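Room services, week 2: walls, ceilings, air and light
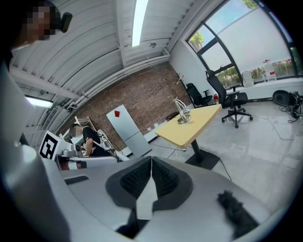 Handout for the August 28, 2018 session. Bring it back in September, we'll need it again.

Ceiling first. Corrugated metal, painted white: throws light about well, sound too. Long fluorescent panels run across the curve or along it? Sketch both, note where the shadows fall on a table top.

Brick left bare = pipes on show. Keep them high, horizontal, one colour.

Air vents: grille on side wall, check nothing tall is leant in front of it. Boards get leant evrywhere.

Tables - square top, single pedestal, easier for chairs. Allow 80 cm to walk past, 1000 mm if carrying.

Read Munska pp. 237 on. Skip the Vestico tables, wrong units.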